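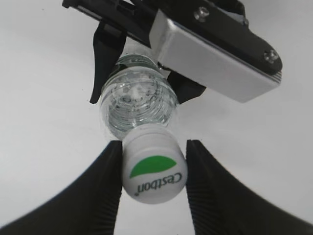 How soon after taking up a post should a new ward manager ask staff what is going wrong? In our experience the best time is the first month, before habits have settled and while people still expect to be asked.

3.2 Listening in the early weeks

The managers we spoke to at Vesholm were generous with their time, and what follows owes a great deal to their patience. Most had been promoted from within, and they told us - often at some length, and with a good deal of laughter - how strange it felt to ask questions of colleagues they had worked beside for years. Several had worried that asking would look like weakness. Koller's earlier interviews at Ollmont found much the same worry among newly appointed heads of department, though there it tended to fade once the first round of meetings was over.

We coded 1626 comments from the staff diaries, using the scheme set out in section 2. Remarks about being listened to turned up far more often than we had expected, and they were seldom about grand gestures. People remembered a manager who wrote down a complaint about the July rota and came back with a reply, even when the reply was a disappointing one. Figure 3 gives the comments by theme for the 40 diary keepers, and we would gently ask the reader to treat the smaller themes with some care, as a few very keen writers account for a large share of them.

Related items
Grabner and Koller: Handover meetings and who speaks first
Learning to say "I'm not sure": notes from the Marti workshops
Staff diaries as a research method
The Flatier study of shared leadership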